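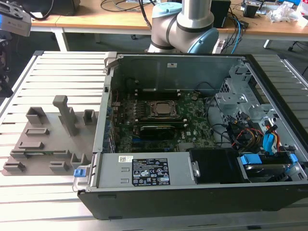

April 17, 2024. Bench log, Moltier teardown cell. Second week with the arm doing the first pass on desktop towers before they go to hand sorting. The fixture plate now sits on the slotted table to the left of the tower, close to the blue latch on the power supply, and I want its position written down before anyone shifts it. The Yaman sheet still lists the old position.

Intake to date is 659 units. Target is 50 per shift. The hand bench used to do covers, drives and memory in one go. Now the two people there get the exceptions: stripped screws, bent cages, odd latches. Both report less wrist strain and more standing about. The second point needs a fix.

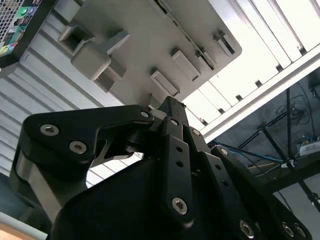 Proposal is to rotate hand bench staff through cell setup, 200 minutes each to start, with sign-off from Plulerari. Pay grade for setup work is not settled. Raise it before May.

To do: recheck bolt torque on the gripper linkages, order spare finger tips from Plastitura, update the bin labels.

This site uses cookies to improve your experience. Accept | Manage settings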